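Pevo dropped its left arm on me again

So I've been putting off writing this one up because it's a little embarrassing, but Pevo (my two-arm setup, for anyone new here) had another fault at the 40 minute mark of a long laundry run. The left side just let go. No warning beep, no error on the screen, and the log has a gap of 400 milliseconds where the arm's messages should be!

My first guess was the grip force, so I turned it down from 200 and tried again with the soft stuff. Same thing, twice. Then I started looking hard at the purple cables, which swing out in big loops and get tugged every time an arm reaches.

Pillow duty with both arms first, then a close-up of the fingers at the edge of something red:

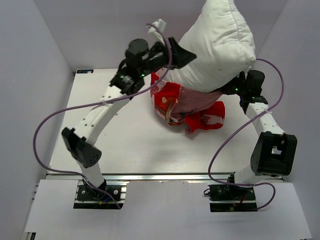
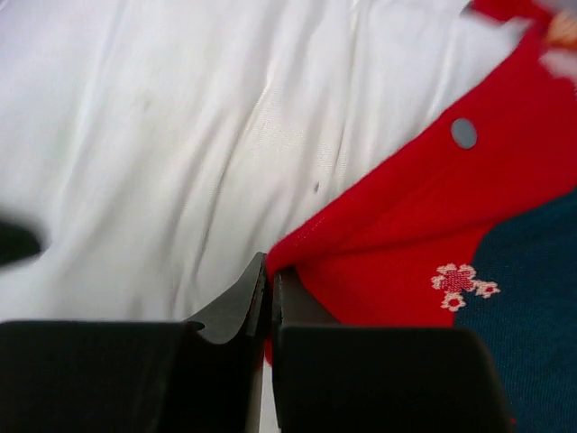
What I'm changing

I ordered 2 longer cables from Prilley, and I'm adding a timeout so a quiet arm holds its position until I say otherwise. Also, my hands stay out of the enclosure while the power's on, period. I got a bruised knuckle out of this and I'd like to keep it at one. Cables should get here in April.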